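Tracing Panels: Notes on Swipes, Sources and the Pandard Index

2022-12-23

The editor of the Pandard Index keeps a catalog of comic panels that appear to borrow from older paintings, prints and film stills. It now holds 241 entries. The editor asked to be identified only by that job title, and we spoke mostly about method.

The index began with a single entry, a splash page from the science fiction serial Flarkness. The page shows a city built inside a rib cage. A reader had matched it to a plate in the Joubert portfolio, a set of 16 etchings that circulated among illustrators as a cheap reprint.

"The match was good but the dates were a mess," the editor said. "The portfolio had two printings. If the artist worked from the first one, there was plenty of time. If it was the second, the page was already at the printer."

The question was settled by a flaw in the plate. In the first printing, a scratch runs through the upper arch. In the second it has been cleaned off. The comic page has a thin diagonal line in the same position, inked as a cable.

"I would not call that proof of intent. It is proof of access, and I keep those in separate columns."

Each entry is graded on three points: whether the artist could have seen the source, how many structural features agree, and whether those features are common in the period. The last one removes most submissions. Domed helmets, tunnels with ribbed walls and figures fused to chairs were all over the paperback covers of the time, and a shared helmet scores zero.

Structure is tested with overlays. The editor scales the source until two fixed points agree, usually the horizon and one vertical, and then checks what else falls into place. Rotation and mirroring are allowed. Stretching one axis is not.

"Once you let yourself stretch, everything matches everything," the editor said. "I had a submission where the source had been widened by half and turned upside down. It fit beautifully. So did a photograph of a bus."

Mirrored sources turn out to be common. Of the 12 entries now graded as firm, most are flipped left to right. The editor puts this down to the lightbox - a tracing made from the back of a thin sheet reverses on its own - and does not read it as an effort to hide anything.

Color is ignored completely. Newsprint separations of the period were often assigned by someone other than the penciler, and the reprints changed them again.

The hardest group is the Punska covers, a short run of painted fronts for a horror digest. Several share a pose with a medical engraving, but the engraving was itself redrawn for at least one anatomy manual, and the manual was the more likely book to be found in a studio.

"You can have the right picture and the wrong route," the editor said. "For Punska I list the engraving as the ancestor and the manual as the probable source. People write in to tell me I have left out the engraving. It is in the second field."

A revision is planned for January. Entries that rest on one feature will move to a separate list, and scans below print resolution will be replaced where a clean copy exists. 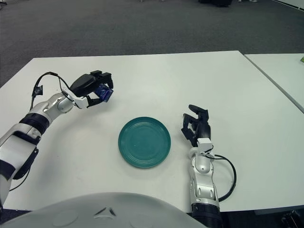
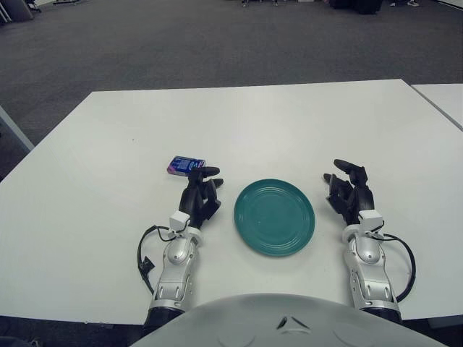
Reading time: 3 minutes

Asked whether artists object to being listed, the editor said that few have replied. One sent a correction to an issue number and the name of the library where he had borrowed the book. His entry was moved from probable to firm, and the access column now cites his letter.

Submissions should include the issue, page and panel, the edition of the suspected source, and an unaltered scan of each. Overlays are welcome as a separate file - the editor makes a new one in any case.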